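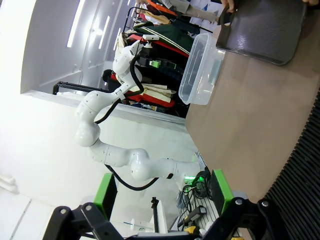

Progress report to Stougaard, second period
Covside bench, gripper and wrist camera comparison

We asked for money to find out whether the Brevari gripper is worth the switch. The short answer at this point is that we don't know, and I would be wary of anyone who reads the January numbers and says they do.

The plan called for 500 grasp attempts per gripper on the same set of items. The old gripper has its 500. The Brevari has 300. We stopped there because the wrist camera mount had worked itself loose at some point during the run, and we can't say when. A shift of a few degrees is enough to spoil the aim, so part of what looks like a gripper difference may be a camera difference. I have left the success rates out of this report for that reason. They are in the shared folder for anyone who wants them, with a warning on the first line.

What I am willing to say about the Brevari: it closes evenly, it holds folded cloth better than I expected, and it is slow to report that it has closed. The slow report matters. Our controller waits for it before lifting, and on a long run that wait eats more time than the faster fingers save. The supplier tells us a firmware update will fix this. We were told the same last period.

The finger pads are a separate question. Soft pads grip well when new, and the sales sheet shows them new. Ours have not done enough work yet to show how they wear, and I don't want to order spares on the strength of a brochure.

On controllers, we tried the Stukent box for 2 weeks. Setup was easy and the logging is good. It dropped its connection to the arm on long runs – always after lunch, for what that's worth – and we have gone back to the original controller until we can tell whether the fault is the box or our cabling. Cabling is my guess. Cable slack at the wrist has cost us more hours than any other single thing in this project, and it appeared nowhere in the proposal.

Spending to date is $1,893 against this period's parts budget. Most of it went on mounts and connectors. No money has gone toward a second Brevari unit, and I recommend it stay that way for now.

Next period we will fix the camera mount with thread lock, check its position every morning, and run the Brevari again from zero. The 300 will not be carried over. If the closing delay is still there after the update, I will recommend keeping the old gripper and ending the comparison early.

Covside Automation Bench | Contact the project office | Back to top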